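The Second Quote

The Boström quote ran to eight pages and the Trundico quote to two. I printed both and put them on the desk side by side. The budget line said grippers, hand-held, and gave a ceiling that either firm could meet if we bought nothing else before August.

Tusuleo wanted 80 units. I had planned for fewer. The extra units would have to come out of spare parts, and spare parts had already been cut once, in the spring, to pay for batteries.

I opened the spreadsheet and added a column for jaw replacement. Boström priced jaws by the pair. Trundico priced the whole front assembly, 163 dollars, bolts included. Over one year Trundico was cheaper. Over two years it depended on how often people dropped them, and the only figures I had on that were from my own flat.

I had signed out a unit for the trial and had kept it longer than the form allowed. In the evenings I used it to tidy. The task list from Tusuleo had a heading for light cartons, so I looked for light cartons.
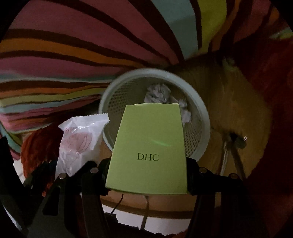
Light carton, held upright in front of the wastebasket.

The log sheet asked for object, surface, grip and result. Under object I wrote "box, green". Under surface I wrote "wood floor". There was a fifth field, operator comfort, scored out of eight, and I left it blank as I had every night that week.

My sister had given me the box. The log had no field for that either.

At the review the man from Cudov asked what the recommendation was based on. I said unit cost, jaw replacement and trial use. He asked where the trial had been held. I said a residential site. He wrote that down and asked whether the site would be available again in August, for the second round.

I told him I would have to check. The lease was up at the end of the month and I had not renewed it. I had been putting a plan together for that as well, in the same spreadsheet, on a second tab with no heading.

He said to allow for a change of site. I went back to my desk, moved the money from spare parts, and put down Trundico, 80 units, delivery to be confirmed.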